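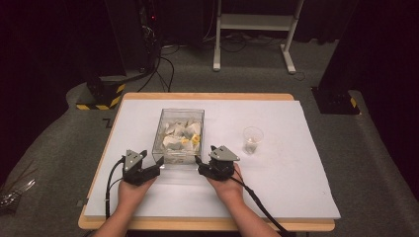 The clear box on the white board, with a few bits of yellow in among the pale pieces and the little plastic cup beside it.

Sorting day at Hanora
Posted by Wumpini Sowah, May 21, 2018

Welcome to our small gallery page! We started the sorting table in February, when the craft cupboard had got so full that the door would hardly shut, and I have grown very fond of it since. The idea is simple enough – a box of mixed bits goes on the table, you find the yellow ones, and they go into a cup of their own. Tetteh Mahama says it is the most restful half hour of his week, and I do believe him (he has done 13 boxes so far, bless him). There are 21 more on the shelf, so do come along and pull up a chair if you have an afternoon to spare.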